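FOR IMMEDIATE RELEASE

3 September 2018

Lonumley Knitting Mill Opens Its Doors Again for a Season of Mending, Making and Good Company

LONUMLEY — After a long, dusty and thoroughly cheerful summer of repairs, the old Votgate knitting mill on the river side of Lonumley will welcome the public again this month, with a full program of classes, open evenings and weekend markets devoted to knitted cloth in all its forms. Everyone is invited, whether you have been turning heels since childhood or have never held a needle in your life and would simply like to come in, have a cup of tea and see what the fuss is about.

The mill has been part of the town for longer than most of us can remember. Generations of Lonumley families drew their wages from its stocking frames and glove tables, and there are still plenty of kitchen drawers around here with a pair of Votgate winter gloves tucked away at the back (usually with one thumb darned in the wrong color). When regular production ended, the building stood quiet for 13 years. The Votgate Mill Trust took on the lease with the simple hope of getting the machines turning again, and the town has been wonderfully generous ever since.

This summer's work was the largest job the Trust has taken on so far. The roof over the finishing room has been made sound, the tall windows on the river side have been reglazed, and the floor in the main hall has been sanded back and oiled. A total of 1053 people and households gave money toward the repairs, in amounts large and small, and every one of those names will be written in the donor book that sits by the front door. Please do come and find yours!
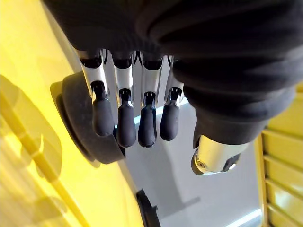

Black knit fabric with ribbed folds, bunched above the knuckles.

The new season is built around a series called Warm Hands, which looks at gloves, mittens, cuffs and wrist warmers from the first stitch to the last bit of mending. Ten may not sound like a great many classes for such a big subject, but the 10 sessions have been planned with care so that each one stands on its own, and you are welcome to drop in for a single evening or stay for the whole run. Early sessions cover casting on, simple ribbing and how to measure a hand properly. Later ones move on to shaping a thumb, joining fingers without leaving those annoying little holes, and choosing a yarn that will stand up to a winter of snow shovels and dog leashes.

Yarn for the classes will come from Wendano, the small spinning workshop two doors down from the mill, which has dyed a special range of deep blues, browns and blacks for the season. Wendano will also keep a table in the main hall on market days, with odd skeins and ends of lots at friendly prices for anybody who likes to rummage.

Visitors who would like to look and not make anything at all are every bit as welcome. Roughly 400 pieces from the mill's old sample books have been cleaned, labeled and put into shallow drawers that you can pull open yourself. There are cuffs in patterns that were never sold, test squares in startling shades of orange, and a whole drawer of children's mittens on strings. We suspect that last drawer will be the favorite.
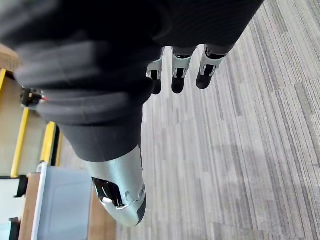
Dark textile in soft folds over the back of the hand.

Food and hot drinks will be served throughout the season by the Qiu Tea Room, which is moving into the mill's former counting office. Regulars from its old spot on the market square will be glad to hear that the sesame buns and ginger cake are coming along too. The tea room has its own entrance from the yard, so you can stop in without a ticket, and there is level access from the parking lot to the tea room, the main hall and the restrooms.

Classes are open to anyone aged eight and up, and younger children are welcome on market days with a grown-up. Beginners can borrow needles for the evening. Those bringing a glove or sweater for mending are kindly asked to wash it first and, where they can, to bring along a little of the original yarn.

The Warm Hands series runs until January, when the mill will close for a short spell of cleaning and machine care. Places can be booked at the mill's front desk or at the Wendano shop counter, and a printed program is available from both.

About the Votgate Mill Trust

The Votgate Mill Trust looks after the former knitting mill at Lonumley and its collection of machines, tools and sample books. It is a nonprofit organization supported by gifts, class fees and market income.

Press inquiries, interview requests and requests for an early visit may be left with the front desk at the Votgate mill, Lonumley.

END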